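Home & Living | Features | Slow Travel

The Long Way Down to Plikport

The ferry from Govberg takes 13 hours, and by the third I had already decided I was never flying to the coast again. You board on a Tuesday evening with your bag and a sandwich, the town lights slide off behind the grain silos, and then there is only the river and a great deal of time.

I love this boat! She is called the Zatent, she has 66 cabins, and she rattles like a cutlery drawer whenever the current picks up. The cabins are small and plain. Mine had a bunk, a hook, a sink and a window that opened with a good shove. I lay there half the night with my head practically outside, smelling mud and willow and somebody's bonfire.

Breakfast starts before it is properly light. Go early. The rolls come out hot, the coffee is strong enough to stand a spoon in, and you get the front deck nearly to yourself as the boat noses into the lock at Lynch. The lock walls rise up green and dripping on both sides (I could have reached out and touched the moss), then the gates swing and the whole valley opens up, all orchards and church roofs.

People ask what on earth you do for that long. You read. You play cards with strangers. You watch herons. On my last trip a table of us spent most of an afternoon arguing over how to cook river perch, and I came home with two recipes and a burn on my thumb from trying the second one.

Packing is the part that first-timers get wrong. I used to haul a suitcase the size of a calf down those stairs, and now I take one soft bag: a sweater, a raincoat, a book that is too long, and twice as many socks as seems sensible.

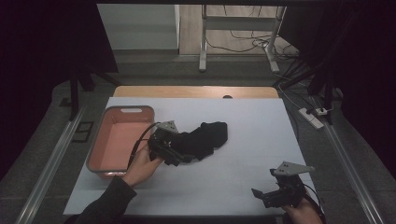
The decks are washed down at dawn and stay damp until noon, so canvas shoes are hopeless, and there is nothing grander after a cold hour at the rail than going below and putting on a dry pair.

Then comes Plikport itself, at the very end, after the last bend. First the cranes, then the gulls, then the fish market with its striped awnings right on the quay. It is 783 steps from the gangway to the smoked eel stand. I counted, hungry, and I'd walk them again tomorrow. Ask for the eel on rye with mustard, and eat it sitting on the harbor wall with your bag between your feet.

More in Slow Travel
A Weekend Among the Govberg Bakeries
Night Trains Worth Staying Awake For
The Lock Gardens of Lynch

Like what you're reading? Sign up for our weekly newsletter. You can unsubscribe at any time.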